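Chapter 5
Wood as a Material

Wood is one of the oldest materials people work with, and it is still one of the hardest to describe with a single number.
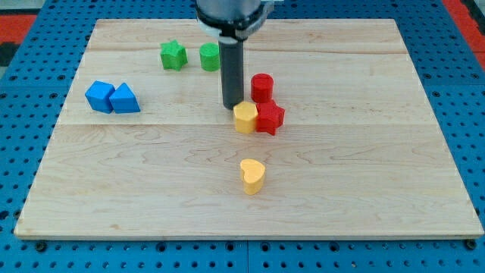
A steel bar has much the same strength whichever way it is pulled. A piece of wood does not. It was once part of a living tree, and the cells that carried water up the trunk give it a direction, which we call the grain. Along the grain, wood is strong and changes very little in length. Across the grain it is weaker, it splits more easily, and it swells and shrinks as the air around it gains and loses moisture.

This chapter begins with the structure of the trunk: bark, sapwood, heartwood and the yearly rings. It then turns to moisture. A freshly cut log can hold more water by weight than dry wood, and most of that water has to leave before the wood is useful indoors. How it leaves matters. A board dried too fast will crack at the ends or cup across its width.

Wide panels raise the same problem on a larger scale. A single wide plank is costly and likely to warp, so most panels are made from narrower planks glued edge to edge. A good glue joint is often stronger than the wood on either side of it. The panel will still move with the seasons, though — the glue holds the planks together but does not stop them from swelling.

The case study in Section 5.4 follows the Grastby sawmill through one drying season, ending in February. The mill stacks its hardwood in the open air first and finishes it in a kiln. Its records cover 1,042 boards, and the tables are used again in the exercises.

Before reading on, look at the end of any sawn board and find the curve of the rings. You will need to recognize it in Section 5.1.

Key terms: grain, sapwood, heartwood, moisture content, cupping, kiln

© 2019 Vullier Press. Contact the publisher | Back to top

Related chapters
Chapter 4: Clay and Fired Ceramics
Chapter 6: Glues and Joints
Chapter 7: Surface Finishes
Appendix B: Drying Tables from the Grastby Mill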